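## The Great Bed Sort is back, and we want your piles!

If you were with us in May you'll remember the Bed Sort, the month when half of Vindbridge emptied its closets onto its mattresses and wrote in to tell us how it went. We got 164 replies, which is more mail than this newsletter has ever had on any subject (the soup issue included), and so many of you asked for a cold-weather round that we're starting one now.

For anyone new, it goes like this. You pull everything out of one drawer, or one shelf, or the chair where things live when they aren't quite dirty, and put it all on the bed. Then you pick up one piece at a time and don't put it down until you've decided where it goes. That's really the whole thing! The bed is a wonderful place to do it. It's big, it's soft, it's the right height for most of us, and you'll want it back by the evening, so you do finish.

Sweatshirts are the ones I'd start with this time of year. They take up so much room, and I bet you have one in there you forgot you loved. Give each one a proper lift and a shake before you fold it. Sleeves come right side out, hoods fall where they should, and you get a good look at the seams and the lining while it's up in the air.

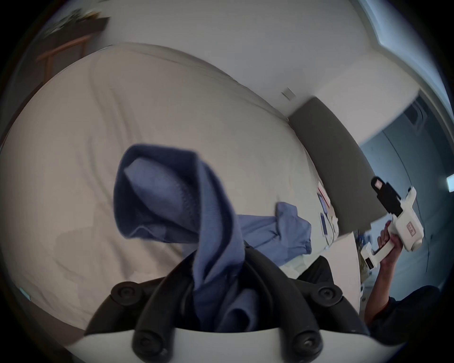 *Page last changed: October 16, 2022*

Blue on a cream-beige bed is such a nice combination, by the way. I'm a big believer in plain bedding for sorting days, and you can see why with two different blues out at once. Over a busy print I lose track of everything (I once folded a pillowcase in with the T-shirts and didn't find it until summer).

Don't bother straightening the covers first, either. Rumpled is fine. You'll be leaning on them and dropping things on them for the next hour, and it's lovely to smooth everything out at the end when the last stack has gone back in the drawer.

Chiyo Mizuno, who ran the folding table at our spring swap, sent over her way of doing a hooded top, and I've switched to it completely:

1. Lay it face down and smooth it from the middle out.
2. Fold both sides in, sleeves straight down the back.
3. Bring the hood down flat over the shoulders.
4. Fold the bottom up in thirds, as far as the hood.
5. Turn it over and stand it on its edge in the drawer.

Mine had been stacked flat for years and I only ever wore the top two. Standing up, I can see every one of them, and I've already worn a gray one I'd have sworn I gave to my brother.

A few of you asked what to do with the pieces that are too worn to pass on but too soft to throw out. Cut them up! An old sweatshirt back makes a terrific dust cloth, and the cuffs are good for tying up tomato plants next year. Anything with life left in it can come to the Kamata Street swap shelf, which has been looking a little bare on the warm side. We'd love to see 100 tops on it before the first frost. Please wash things first, check the pockets, and button or zip whatever buttons or zips.

Drop-off is at the Gruren Hall side door, any time the lights are on. There's a bin for adult sizes and one for kids'. If you're bringing more than 5 bags, send us a note beforehand so we can clear a space.

And do write in about your pile. I want to hear what was at the bottom of it, what you kept, and which thing you picked up and put straight on. The best letters go in the next issue, right after the Jivetti recipe swap.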